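In Favor of the Slow Repair

I moved to Lumidham four years ago, and the first thing that broke in my apartment was the washing machine. I called the shop on Kouris Street and asked for someone to come. The man on the phone was polite. He asked me how old the machine was, and when I told him, he asked if I had thought about buying a new one. I had not thought about it. I had thought about my wet towels.

In the town where I grew up, this question would be almost rude. There a machine was old when the repairman said it was old, and he said it with his hand on the lid, after he had looked inside. My father kept one radio for my whole childhood. It had a knob from another radio and a piece of cloth over the speaker that my aunt had sewn. I don't want to make this sound beautiful. We kept the radio since we had no money for another one, and on some evenings it made only noise. But we knew what was inside it, and I think this knowledge is what I miss.

I have lived long enough in my new country to understand the other side. The price of one hour of work is high here, and it should be, because the person who works must also pay rent. A new kettle costs less than that hour. When I say to my neighbor Ffion Llewellyn that she should have her kettle repaired, I am in fact asking her to pay more money for an older kettle. She told me this quite directly, in the stairway, with the kettle under her arm. I had no good answer that day.

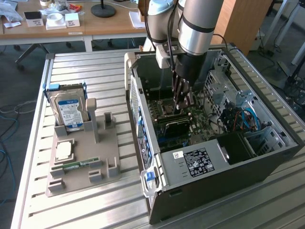
My answer, which came some weeks later, is that the price is only one part of it. A repair teaches you where one thing ends and another begins. Before I had a computer fail on me, I believed that a computer was one object, in the way that a spoon is one object. Now I see a hard disk standing in its blue caddy, a processor in a square pocket, a green memory module lying across its supports, and I understand that they are separate things which can be held, and replaced, one at a time. A person who has seen this is harder to frighten in a shop. She can ask which part is broken. It is a small question, but many sellers do not like to hear it.

I tested the question myself in October, when my vacuum cleaner, a Vadine, stopped in the middle of the carpet. The first shop said "the motor" without opening it. The second shop opened it and found a broken switch. The switch took 2 weeks to arrive, and during this time I used a broom and I complained to everybody. I will not pretend that I was patient. Two times I looked at new vacuum cleaners on the internet, late in the evening, and once I had a Grukia in my basket.

So I do not say that everybody must repair everything. Some things are made so badly that to repair them is only a longer way to throw them away. What I ask for is smaller. Let the makers use screws where they now use glue. Let them sell the switch separately, and for the price of a switch. And let the schools give children one afternoon with a screwdriver and a dead toaster – unplugged, of course – before they learn to order the next one.

Ffion bought the new kettle. It is a good kettle and I have drunk tea from it many times. The old one stands on a shelf in my kitchen with its base already open, and I am still looking for the part.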